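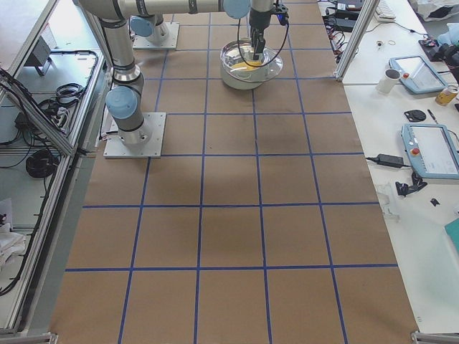

Stindov Cofre – gestor de palavras-passe para equipas pequenas

Versão para Windows, macOS e Linux
Referência: 816
Licença anual, até 15 utilizadores

Se na sua empresa as palavras-passe ainda andam numa folha de cálculo partilhada, o Cofre vai mudar-lhe os dias. Gostamos mesmo deste programa! Usamo-lo aqui na loja desde a primeira versão e continuamos a descobrir pormenores bem pensados – o preenchimento automático, por exemplo, só avança quando o endereço do site coincide com o que ficou guardado, o que dá uma boa ajuda contra páginas de phishing.

Como funciona

Cada pessoa tem o seu cofre pessoal e acesso aos cofres partilhados que o administrador lhe atribuir. Tudo é cifrado no próprio computador antes de seguir para o servidor, e a palavra-passe mestra nunca sai do equipamento. Quando alguém deixa a equipa, o administrador retira-lhe o acesso e o Cofre apresenta a lista das credenciais que essa pessoa podia ver, já ordenada para se ir trocando uma a uma (poupa uma tarde inteira de trabalho, garantimos).

O gerador cria palavras-passe com o comprimento que quiser ou frases de várias palavras, muito mais fáceis de ditar ao telefone. O dicionário português foi revisto nesta versão e já traz acentos opcionais.

O que há de novo na versão 23

Verificação de palavras-passe repetidas em todos os cofres partilhados
Importação direta a partir do Kadimance, com pastas e notas
Códigos de segundo passo guardados num cofre separado
Registo de acessos exportável em CSV
Modo escuro, finalmente!

Módulo Bach

O Bach é o complemento para a linha de comandos e vem incluído na licença. Serve para quem faz cópias de segurança ou instalações com scripts e não quer deixar credenciais escritas em ficheiros de texto. Pede-se a credencial pelo nome, o Bach entrega-a ao processo e limpa-a da memória no fim. A documentação está em inglês, mas os exemplos são claros e dá gosto segui-los.

Requisitos

Windows 10 ou posterior, macOS 12 ou posterior, ou uma distribuição Linux de 64 bits
4 GB de memória
Cerca de 355 MB de espaço em disco
Ligação à Internet para sincronizar; a consulta funciona sem rede

Compra e ativação

A chave segue por correio eletrónico depois de confirmado o pagamento. A Solico ajuda na primeira configuração e na importação dos dados antigos, sem custo adicional. Quem já tem a versão anterior mantém os cofres tal como estão: basta instalar por cima e entrar com a mesma palavra-passe mestra. Faça antes uma cópia do cofre no menu Ficheiro, Exportar cópia cifrada.

Ver também: Stindov Cofre Família, chaves de segurança USB, renovação de licenças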